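Search this site
Enter keyword
Go

Zascombe to publish revised specification for hallway storage in rented flats

ZASCOMBE, July 7, 2024 – Zascombe, the supplier of fitted and freestanding storage to housing providers, has completed the revision of its hallway specification for rented flats. The new text replaces the edition in use for the past six years and will apply to all orders placed from the start of August. Orders already confirmed will be supplied to the earlier edition unless the customer asks otherwise in writing.

The specification covers the part of the flat between the front door and the first internal door. It sets out minimum clear widths, fixing heights for hooks and rails, the depth of shelves, the load each fixing must carry and the finish of any surface a tenant is likely to touch on entering. It does not cover lighting, door furniture or meter cupboards. These remain in separate documents and are not affected by the present change.

The revision follows a survey of 101 occupied flats managed by three housing providers. Surveyors recorded the dimensions of each hallway, the storage supplied at handover and the storage in use at the time of the visit. In 46 of the flats the tenant had added at least one item of furniture to the hallway. The most frequent additions were a narrow table and a shoe rack. The results were checked by a second surveyor before being used.

"The earlier edition assumed a hallway with one straight wall free of doors," said Sioned Jenkins, head of specification at Zascombe. "Many of the flats we supply do not have one. The survey gave us measured widths to work from, and the minimum sizes have been reset to match."

Main changes

Shelf depth. The maximum depth of a fixed shelf below shoulder height is reduced to 30 cm. Deeper shelves may still be ordered for recesses, provided that the front edge does not project beyond the line of the wall.

Hook rails. Rails are to be supplied in two heights, with the lower rail offered as standard in flats let to families or to wheelchair users. Fixings must go into solid wall or into a timber batten. Plasterboard fixings alone are no longer accepted for any rail, whatever its length.

Small-item surfaces. Each hallway is to include one flat surface for keys, post and similar items. The surface may be a shelf, a ledge or the top of a cabinet. Where the clear width of the hallway does not allow this, the surface may be placed directly inside the first room, within reach of the door.

Corners. All outer corners below shoulder height are to be rounded. This applies to shelves, cabinets and loose tables. Square corners are allowed only where both sides meet a wall.

Finishes. Painted surfaces must pass the same rub test as kitchen cabinet doors. Oiled timber is withdrawn from the range for rented property – customers reported that it was rarely re-oiled between lettings. Lacquered timber remains available in the pale and mid tones.

Testing

Load and wear tests were carried out by Sadico, which has tested cabinet hardware for Zascombe under the previous two editions. Hook rails were loaded for 30 days and then inspected for movement at the fixing. Shelves were tested both with an even load and with the full load placed at one end, the second arrangement being new to this edition. Products which moved beyond the permitted limit were either altered or removed from the list.

"End loading is the harder test for a short shelf," said Anas Kassab, test engineer at Sadico. "Two brackets that pass under an even load will not always pass when the load is moved. The written method now states where the weight is to be placed, so that the test can be repeated by others with the same result."

Full test reports are available to customers on request. Summary tables will be printed as an annex to the specification.

Guidance for tenants

A short leaflet on the use of hallway storage will be issued with the specification. It was written by Hanan Nasrallah and has been laid out so that housing providers can add their own contact details. The leaflet gives the safe load for each product, explains how to clean lacquered and painted surfaces, and advises on keeping the route to the front door clear. It also includes a page on small items such as keys and on the choice of a stand or dish to hold them. 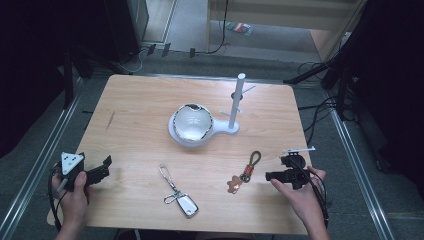
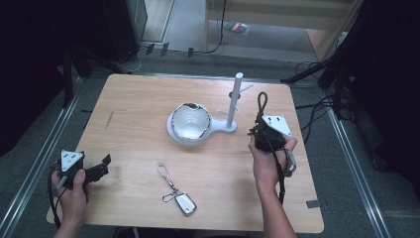

Round bowl and white upright stand with pegs, on a light wooden table.

The leaflet will be supplied in English and Welsh, with Arabic and Chinese versions to follow. Baoshan Cui is responsible for the translated editions. Housing providers who require another language should contact the specification team before placing an order.

Transition

Existing customers will receive the new specification by post and as a file. A comparison table shows each clause of the earlier edition beside its replacement, with deleted clauses marked. Product codes are unchanged except for hook rails, where a letter has been added to show the fixing height. Stock carrying the old rail codes will be relabelled before dispatch.

Prices are held for all items other than the lower hook rail – this is a new product and is priced separately. Spare parts for withdrawn items will be kept for five years.

Contact

Technical questions on the specification should be sent to Sioned Jenkins at Zascombe. Requests for test reports should quote the product code and the edition. Press enquiries are handled by Abla Abou Jaoude in the Zascombe communications office.

Ends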